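Jarnetik open day set – README

last edit Sunday night, HS. Typos are mine, fix if you care.

What this is

Simulated gripper episodes from the April open day at Wondel. Visitors came through the demo room, sat down at one of 2 desks and drove the simulated arm themselves. We logged all of it. Most people had never touched a robot before, real or simulated, and it shows. That's the point of the set. If you want clean expert demos use the Probert set instead.

Contents

2722 episodes started
1254 kept after cleanup
200 of the kept ones set aside for testing, please don't train on these

One folder per episode. Inside each: rendered frames, gripper state, arm joint positions, the outcome tag and a short text note if whoever was at the desk had time to write one. Plenty didn't. Empty note file = no note, not a bug.

How the day ran

Doors at 10 am, queue by 10:15. Each visitor got a short talk, then a practice go (not logged), then logged goes until they got bored or the next person started hovering. Kids mostly stayed longer than adults. Howard Sugden ran the left desk and did the talk, I think he lost his voice by lunch. Right desk was whoever was free.

Task was the same all day. Get hold of the ball in the simulator, lift, hold. Other objects turn up in the episodes too, so don't write a loader that expects a ball and nothing else in view. Objects were shuffled by the Ikatum scene script between goes. Start positions are in the episode header.

The big screen on the wall showed the gripper view live so the queue could follow along. Worked well, people shouted advice. Some of the odd sideways moves in the afternoon episodes are visitors listening to the shouting – you can't hear it, there is no audio in the set.

About the frames

Simple rendering, chosen for speed. The demo had to run on both desks all day without stutter and it did, apart from one restart (see Known problems). Expect hard jagged edges and shapes with flat sides. We did not smooth or retouch anything afterwards. What you get is what the simulator wrote out.

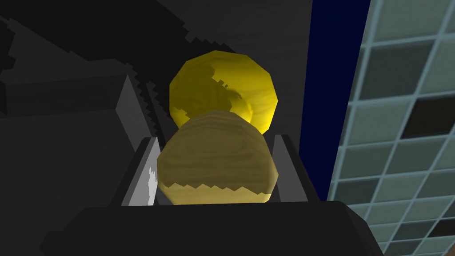 Gripper view, simulator render. Yellow ball behind the tan wood-grain object, gray fingers on either side.

Objects overlap a lot from this view. Don't assume a hidden part means a bad frame, we kept them. If your method needs the whole outline of the ball you will have to filter for yourself, there's no visibility tag. Maybe next version.

Outcome tags

held – object up and still in the gripper at the end of the go
dropped – was up, came down
missed – never lifted
quit – visitor stopped partway

Tags were put on by the person at the desk, then checked against the gripper log afterwards. Where the two disagreed we went with the log. A single frame won't tell you the tag, use the whole episode.

What got cut

Goes where the visitor never moved the arm. Goes where two people had hold of the controls at once (lots of these, familys). Anything logged while we were showing someone how it works. Also the whole first batch from the right desk, where logging was on but the joint file was writing zeros.

Known problems

Simulator restarted once after lunch on the left desk. Episode numbers jump there. Nothing is missing, the counter just skipped.

Timestamps on the two desks don't agree. Do not line them up against each other. Within one desk they're fine.

Notes are in whatever shorthand people used. "GB" means grabbed the base of the scene by mistake. "SW" is a swap of visitor mid-go, these should all be gone but tell me if you find one.

Some outcome tags are in caps and some arent. Lowercase them before you compare.

People

No names, faces or voices recorded. Visitors were told the goes were being logged, there was a sign at the door and it was in the talk. Anybody who said no could still play with logging off. Those goes aren't in any of the counts.

Use

Fine for research and teaching. Please don't use it to score visitors or say anything about age groups, we didn't collect ages. If you publish, call it the Jarnetik open day set and say which version.

To do

- fix clock offset between desks
- visibility tag
- second pass on the quit episodes, a few look like they should be dropped (the tag, not deleted)
- put the scene script settings in their own file instead of the header

Questions to Howard or me, Howard is quicker.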